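# Week 6 handout: Bin picking and the people who used to do it

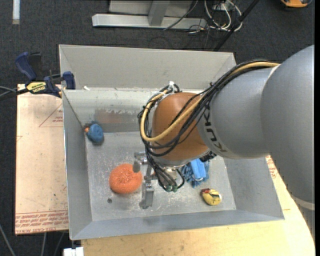 *Fig. 6.1. KUKA arm and gripper at a sheet metal bin with mixed household items. Note the cable and hose bundle at the wrist.*

Read this before the tutorial and bring it with you. The case for this week is the Clomgate returns centre, which handles mixed household goods for several retailers. The second reading, on the Arnoma parcel depot, is shorter and can be left until after class.

## 6.1 The job before automation

Returned goods at Clomgate come off the truck in cages and are tipped into bins. Until the changeover, a picker stood at each bin, took out one item at a time, looked it over and put it on a belt. A day shift of 13 pickers cleared 2,000 items.

The work was light but repetitive. Most of the complaints in the injury log were about shoulders and lower backs from leaning over the bin wall. Pickers rotated every two hours, and they talked to each other across the line. Several of them brought this up in interviews, so keep it in mind for section 6.4.

What a picker did at each bin breaks down into these tasks:

- find an item that can be lifted
- get it out without dragging others along
- notice if it is broken, leaking or sharp
- decide which belt it goes on

Job descriptions at Clomgate listed the first and the last. The other two were learned on the floor.

## 6.2 Why the bin is hard for a machine

Look again at Fig. 6.1. The orange mesh scrubber and the fluffy blue microfibre item have little in common as far as a gripper is concerned. Neither has a neat flat face to close on. A rounded item near a wall is a different problem again, as the fingers need room beside it and the wall takes that room away.

The metal floor adds reflections, which can confuse a vision system. Sloping walls help bring items back toward the middle, but soft things don't slide well.

The cables matter too. Anything routed outside the arm has to follow the wrist as it turns, and a loop that is too long can catch. One that is too short limits how far the wrist can go. Maintenance staff tend to spot this sooner than the people who wrote the program, and in the Clomgate case they were not asked until the second month.

## 6.3 What changed on the floor

Clomgate put in Segura picking cells over one winter. After the settling-in period the same shift cleared 2,480 items. Management had promised no layoffs and kept to it, but casual hours were cut and people who left were not replaced.

| Task | Before | After |
|---|---|---|
| Lifting items from the bin | Picker | Cell |
| Failed picks | Did not exist as a task | Cell attendant |
| Spotting damage | Picker, at the bin | Inspector, at the belt |
| Clearing jams | Anyone nearby | Cell attendant only |
| Cleaning bins | End of shift | Between loads |

Two rows need a comment.

**Failed picks.** The cells gave up on 200 items in a typical shift. An attendant had to stop the cell, open the gate, take the item out by hand and restart. The reach into the bin was the same one the pickers used to make. Shoulder complaints dropped overall, but they did not drop among attendants.

**Spotting damage.** Pickers used to feel that a bottle was leaking as they lifted it. Inspectors see the item after it has been on the belt and marked everything behind it. The centre later moved one inspector up beside the cells.

## 6.4 Skill, pay and say

The attendant role was graded one step above picker, with a small raise and four days of training. Applications were open to everyone, but the training ran on afternoons, and workers with school pickups mostly didn't apply. The gap was still there a year later.

Attendants described the job as quieter. Some liked that. Others said they spent most of the shift watching two cells alone and missed the line. Their main complaint was the restart screen, which logged every stop under the attendant's name, whatever the cause. Supervisors then used the log in performance reviews. The union local filed a grievance, and the log now records a cause code with no name attached.

For the theory side, go back to Bodinier's distinction between *residual* tasks (whatever the machine leaves over) and *designed* tasks (work somebody planned for a person to do). Under that scheme, clearing failed picks is residual. Inspection started as residual and was partly redesigned.

## 6.5 For the tutorial

Come ready to talk about these. Point form is fine.

1. Which of the four picker tasks in 6.1 did the Segura cells take over in full?
2. The output figure rose. Who would you want to interview before calling the changeover a success?
3. Suggest a different way to schedule the attendant training, and say what it would cost the employer.
4. Is a stop log a safety record or a performance record? Can it be both?

The short assignment is due in May, 800 words, on one residual task from a workplace you know. Retail, kitchens and warehouses are all fine. Change the name of the employer if you still work there.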